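Print
E-mail

Evaluation of the Kostside Simulation Kit for Introductory Robotics
Student project report, submitted by Jeanine Coppens
4/9/26

The Kostside kit is a software package for practising pick-and-place tasks with a simulated arm. The department asked whether it would suit first-year labs. Testing covered 164 trials over six weeks, using the block task supplied with the kit.

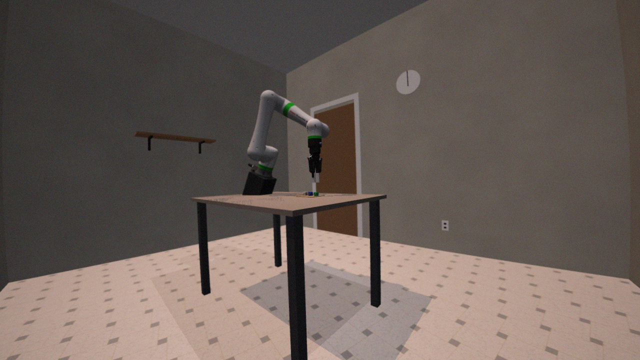
Figure 1. Simulated arm and gripper above three cubes in the block task.

Installation was simple, although the licence server had to be restarted twice. The colour settings for the cubes are easy to change - a help when writing new exercises. Grasp programs written in the Lurska editor loaded without changes. The manual is organized by menu and says little about joint limits, and two error messages are not listed in it.

It is recommended that the department purchase the basic licence and prepare its own short guide to joint limits. The Trurus add-on was not tested.

Print
E-mail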